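Call for acts and stage staff: Prekville Comedy Nights, spring season

Negri Live is programming the spring season of stand-up at the Prekville Rooms, Gremunham, and invites applications from comedians, compères and technical staff. The season opens in March and runs for 7 nights. Applications close at noon on the last day of October.

The room

The Prekville Rooms seats 200 in the main hall and 80 in the studio. Most bills in this call are for the studio, which has a low stage, a fixed lighting rig and one vocal microphone on a straight stand. A second microphone, wireless, is available on request. There is no fly space and no practical way of hanging a backdrop, so acts that depend on projection should say so at the point of application. The hall is used for the opening and closing nights only.

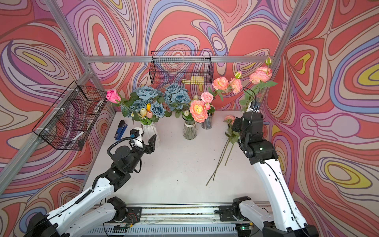
Each studio bill consists of a compère, two open spots, one middle act and a headliner. Open spots are seven minutes, middle acts twenty, headliners forty. Timings are held by a red light at the back of the room, which comes on with one minute left. Acts who overrun by more than two minutes may be faded out at the desk.

Who may apply

Open spots: any performer aged 18 or over with at least five gigs in front of a paying audience. Competition heats count.

Middle acts and headliners: performers able to supply an unedited recording of a full set at the length applied for, made within the past year. Clips cut together from several nights will not be considered.

Compères: as for middle acts, plus a recording that shows work with the audience between turns. Musical and character acts are eligible in every category – please give the set-up time needed, including any line check.

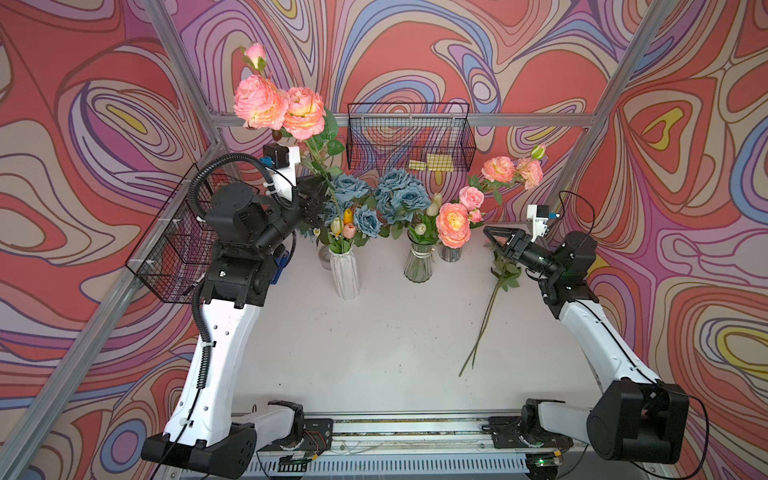

Technical posts: one sound operator and one stage manager are required for the whole season. Both should be able to work from 5 p.m. until the get-out is finished, normally 11.30 p.m. The sound operator must be confident with a small digital desk. The stage manager calls the running order, keeps the log and meets the acts at the side door.

Fees and travel

Open spots are paid a flat fee, the same for every performer. Middle acts, headliners and compères are paid on a published scale, sent with the application form. Standard-class rail travel is refunded on production of tickets, up to the limit shown on the form. Car travel is paid by the mile from Grevstead or from the home address, whichever is nearer. Fees are paid by bank transfer within fourteen days of the invoice.
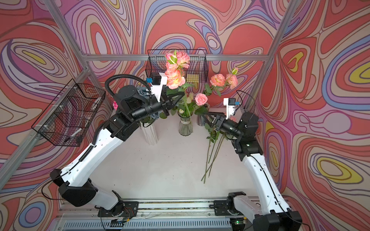

Two robot arms and artificial flowers in a patterned enclosure.

Selection

Recordings are watched in full by 2 programmers, working separately. Their marks are compared and a shortlist is drawn up for each category. Open-spot applicants may be asked to perform at a showcase in the studio before a decision is made. Material is not vetted, but acts are asked to state whether a set is suitable for the early show, which admits over-14s. 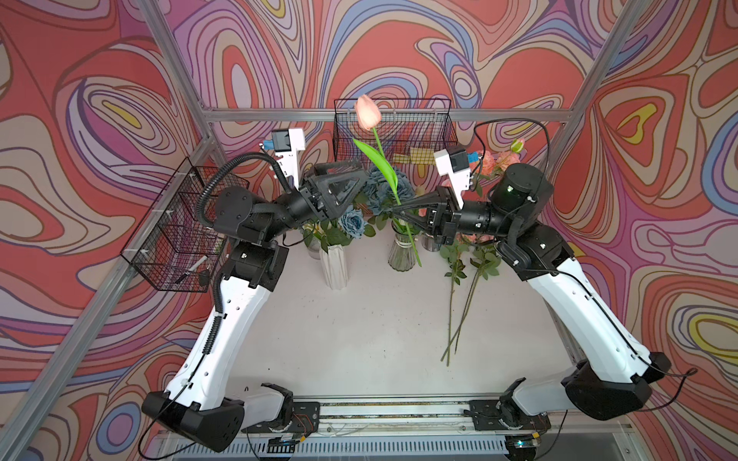

Italo Fiore writes that the slot lengths should be read literally: "I sent a set that ran to nineteen minutes, asked for a middle spot and got one. What they wanted to know was whether I could do the same time again on the night." He adds that the form takes longer than expected and is best filled in with dates to hand.

How to apply

Request a form from the Negri Live office at the Prekville Rooms, stating the category in the subject line. Return it with a link to the recording, a list of dates on which you are not free and a short biography for print. One application per performer. Double acts apply as one and share a single fee.

All applicants will receive a reply by the end of November. Feedback on recordings can be given to shortlisted acts only.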